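23 Jul 2018
Bench notes, weighing station, Valport building

Purpose today: find out why the small scale (Gernness, the one by the sink) drifts during the produce weight-loss runs, and decide whether the July readings can be kept.

Background for anyone picking this up. The runs track how much mass whole fruit and vegetables lose in storage at room conditions. The loss over a single day is small compared with the mass of the item, so a slow shift in the zero looks exactly like drying. Two of the July series show items gaining mass overnight and then losing it again by midday. Produce on a shelf does not do that. The scale or the handling is at fault.

Checks, in the order done.

1. Zero drift, nothing on the pan. Scale switched on from cold and left alone with the draft cover on. Reading crept upward steadily at first, then flattened. After the warm-up it held to the last digit until lunch. So the scale must be left on overnight. The switch has a strip of tape over it now. Leave the tape there.

2. Check masses. Used the 100 g, 200 g and 500 g from the Shemweta set, placed with the forceps, center of pan. The 100 and 200 read correct within the last digit. The 500 read slightly low every time. Swapped to the older set from the drawer: same error, same direction. Two sets agreeing means the span is off and the masses are fine. Ran the span adjustment with the 500, repeated all three. All now correct.

3. Off-center loading. 200 g mass at center, then near each corner. Front left corner reads low. Re-leveled the feet (bubble was touching the ring) and repeated. Better but still visible. Taking the pan off showed a dried crust of something under the front left support. Removed it, wiped the seat, repeated again. No difference between corners that I can read.

4. Draft. Opened the door to the corridor with the cover off. Last two digits wander. Cover on, no effect. The cover is too low for anything tall, which is why people have been leaving it off. Need a taller one. A clear storage box turned upside down would do if the rim sits flat.

5. Temperature of the item. Took a lemon from the refrigerator and weighed it straight away, then at intervals until it reached room temperature. Mass went up first, then down. Condensation on the skin. I think this accounts for the overnight gain in both bad series — the items for those came out of the cold cabinet and went on the pan with no wait. The protocol says to equilibrate but gives no time. Changed to 6 hours, lid off, single layer.

Conclusions so far: the gain is condensation, the slow creep is warm-up, and the scatter between repeat weighings is mostly the corner error plus drafts. The span error is a constant factor and cancels when loss is expressed as a fraction of starting mass, provided both readings fall on the same side of today's adjustment. Any series that straddles today needs the factor applied to the earlier readings. Factor is written inside the front cover.

Series status:
Tomato, July: keep, apply factor.
Cucumber, July: keep, apply factor. Skins unwaxed, so do not pool with the spring lot.
Apple, first July series: discard. Condensation.
Apple, second July series: hold. Start condition is not recorded on the sheet. Will look at the cabinet log.
Pear: never started properly, discard.

Containers. The Gonholm sheet specifies one container type for the whole run and we have been mixing them. Open-sided baskets let air across the item from the side, a solid-walled bin only from above. At low air speed the difference may be small but I have no number for it and would like one. Proposed comparison: matched items, half in perforated baskets, half in solid bins, same shelf, positions swapped daily. Weigh the items only, never the item plus container. Plastic picks up static when wiped and that shows on this scale.

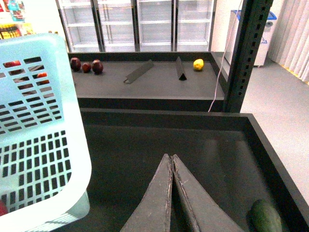
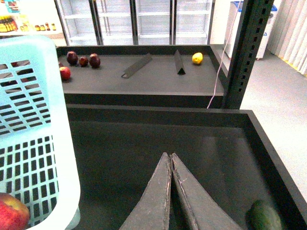

Light blue basket, perforated wall.

Record for each item: identity mark, starting mass, shelf position, container type, time out of cabinet, time on pan. The identity mark goes on a paper tag tied to the stem where there is one. Where there is no stem, use a dot of marker on the skin and note the color. Stickers are out, they trap moisture and fall off. Tags are to be weighed once at the start, then the tagged item each time with the tag subtracted. Paper takes up water too but the tags are so light that I am ignoring it.

Humidity logger on the upper shelf reads higher than the one on the lower shelf. Have not established whether that is the room or the loggers. Put both side by side on the middle shelf and left them there. Read tomorrow before the door is opened.

To do:
Taller draft cover.
New battery for the lower logger.
Second pair of forceps, the tips on these no longer meet.
Cabinet log for the second apple series.
Repeat the 500 g check first thing and write the reading here before anything else goes on the pan.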